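Suchbegriff eingeben Suchen
Werkstatt > Notizbuch > Materialraum > Sortieren

Dezember, kurz nach 14 Uhr

Spielzeug-Rücklauf aus dem Familienraum, Fortsetzung. Ankica hat die Liste vom letzten Mal gefunden: 1.729 Teile. Britta kommt auf 1.813, aber da sind die Bausteine von Emton schon mit drin. Muss noch jemand abgleichen, ich heute nicht mehr.

Regal 3 ist frei, Beschriftung fehlt. Etikettendrucker streikt wieder - Bernd hat Band bestellt, bis dahin Kreppband und Edding.

Stoffsachen kommen ab jetzt getrennt. Tücher 60 Grad, Plüsch im Wäschenetz, alles mit langen Gummifäden nur von Hand (letztes mal Fusseln überall, Sieb war zu). Beutel von Grirkico taugen nicht, Naht geht auf.
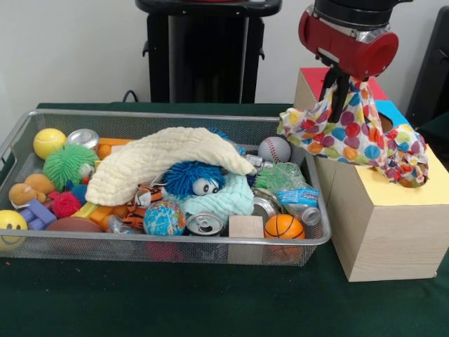 Bälle sind das Hauptproblem beim Vorsortieren. Rollen weg, rutschen unter die Tücher, man findet sie erst ganz am Schluss. Im Drahtkorb auf dem grünen Tischtuch wieder alles durcheinander: Tennisball oben in der Ecke, kleiner blauer hinter dem grünen Stachelball, der Baseball hinten rechts beim hellgelben Tuch. Dosen und Plastikflasche gehören da garnicht rein, bitte ins Pfand- bzw. Wertstoffach.

Vorschlag Aarti: zuerst Stoff raus, dann Bälle, Bausteine zulezt. Probieren wir mit den nächsten 6 Körben.

Offen:
- Esperanza fragen wg. zweiter Holzkiste
- Waschmittel
- Schlüssel Materialraum zurück an Bernd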